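5 March 2025
Notebook, Zaranstead claims model, entry 14

Picked up the capitation sheet again after leaving it for most of February. Goal for today: find out why the simulated payments for the Dedton clinics do not reconcile with the payment file from Verhoeven, who run the ledger for the pilot.

Inputs used:
Enrollment extract, frozen copy, 726 patient records.
Ledger export, second version. The first one had the clinic codes as text and dropped leading zeros.
Rate table as approved for the pilot. No changes made to it.

Run 1. Straight join on patient number and month. 200 records fail to match. All of them have an enrollment date, a clinic code and a valid age band, so the extract looks clean on its face. Sorted the failures by clinic and the Akholm site accounts for most of them. Sorted again by registration month and got nothing useful.

Run 2. Same join, patient number trimmed and padded. No change in the number of failures. Padding is not the problem. Put it back the way it was to keep the script short.

Run 3. Dropped month from the key and joined on patient number only. Everything matches. So the patients are in both files and it is the month that disagrees. Checked a handful by hand: the ledger dates the payment to the month the clinic was paid, the extract dates it to the month the patient was registered. For Dedton these are usually the same month. For Akholm they are not, as Akholm submits its list after the cutoff and gets paid one cycle later.

Consequence for the evaluation: the draft table showing Akholm as underfunded in the opening quarter is wrong as labeled. The money was paid, one cycle late. Whether a one-cycle delay matters to a clinic with no cash reserve is a separate question and the ledger can't answer it. The table needs two columns, month due and month paid, and a footnote on the cutoff.

Also found while in there: four nurse posts at Akholm are charged to the pilot budget and also appear in the district staffing return. Could be double counting, could be a split post recorded whole in both places. Left them in for now and flagged the rows.

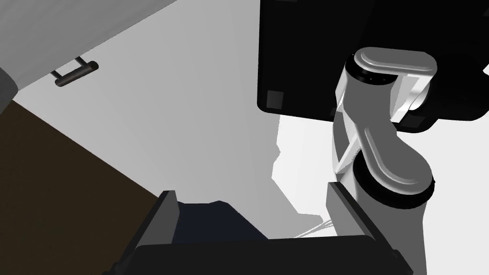 Ross Skinner read the above and disagrees on the table. In his view the due column should come from the contract schedule and not from the registration month, because a patient registered after the cutoff was never due in that month under the contract. He would also hold back any statement about delay until the cutoff rule has been confirmed in writing with Verhoeven.

Accepted on the first point. The schedule is in the contract annex, needs typing in by hand. On the second, the footnote can say "cutoff as applied in the ledger" until the wording comes back.

Open:
Key in the contract schedule and repeat run 1 with due month from there.
Ask Akholm for the post numbers on the flagged nurse rows.
Age band for newborns: extract uses date of birth, rate table uses date of registration. Not looked at yet.
Script saved with the month key switched off. Switch it back on before the next run.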